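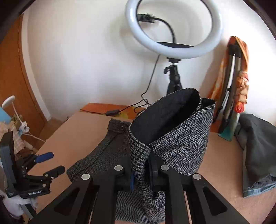
**Moths in a wool jacket, does the whole closet have to be treated?**

I found two small holes in the back of a wool sweater in June and then a third in a scarf, so I started pulling everything out of the bedroom closet to check it. I am up to 38 pieces and most of them look fine. The one I am stuck on is a gray and black houndstooth jacket with a dark navy lining. I can't find any holes in it, but it hung right next to the sweater for years and the label says dry clean only. The closet is an old built-in with a carpeted floor, and the carpet runs under the shoe shelf where I can't get the vacuum in.

What I want to know:

- Does a jacket with no visible damage need to be treated, or can I brush it and put it back?
- Is freezing safe for something with a lining and shoulder padding?
- Do I have to pull the carpet?

I rent, so pulling the carpet means a conversation with the landlord that I would like to avoid. I already threw out the scarf. I have cedar blocks in there but they are old and don't smell like much anymore.

Nandi Coetzee

---

**Khanyisile Cele**

Treat it. Eggs are tiny and they sit in places you won't see, mostly under the collar, inside the pocket flaps and along the seams. Holes show up weeks after the larvae have started eating, so a clean-looking jacket that hung beside a damaged sweater should be counted as exposed.

Dry cleaning will kill eggs and larvae and it's the easiest choice for a lined jacket. Tell them it's for moths. If you would rather freeze it, that is fine for wool and for most linings and padding. Do it like this:

1. Empty the pockets and brush the jacket outdoors, including under the collar and lapels.
2. Fold it loosely and put it in a heavy plastic bag. Press the air out and tape it shut.
3. Freeze at 0°F or colder for two weeks. Check with a thermometer, a lot of kitchen freezers don't get that low.
4. Let it come back to room temperature before you open the bag, or you will get condensation on the cloth.

I would not freeze anything with glued trim or brittle plastic buttons. Look at the buttons first and if they are already cracked, go to the cleaner.

On the carpet, you probably don't have to pull it. Larvae live on lint and pet hair along the edges as much as on clothes. Take the shoe shelf out if it's only resting on brackets, and run a crevice tool along the baseboard every few days for a month. Empty the vacuum outside each time. If you find live larvae under the shelf after that, then talk to the landlord. Pest treatment may be on them anyway, depending on your lease.

The old cedar isn't doing anything. Sanding it brings some smell back, but I wouldn't count on it to protect clothes. A zipped bag does more.

---

**Givard63**

just dry clean it and be done. I had these in my last apartment and bought sticky traps, the pheromone kind. They only catch the males but you find out if there are still moths flying. I put 2 in the closet and 5 in the rest of the place which was too many, the one by the kitchen never caught a thing

also check the piano if you have one, they eat the felt

---

**Ferell**

Agree with most of the first reply. One thing to add is that moths go for wool with sweat or food on it before they go for clean wool. Whatever you decide about the jacket, don't put it away for the summer unwashed or uncleaned. I do all of mine in spring and store them in zipped cotton bags with the closet door shut.

For the sweaters that can be washed, hot water kills the eggs but it will also shrink the sweater. Freeze them first, then hand wash cool as usual.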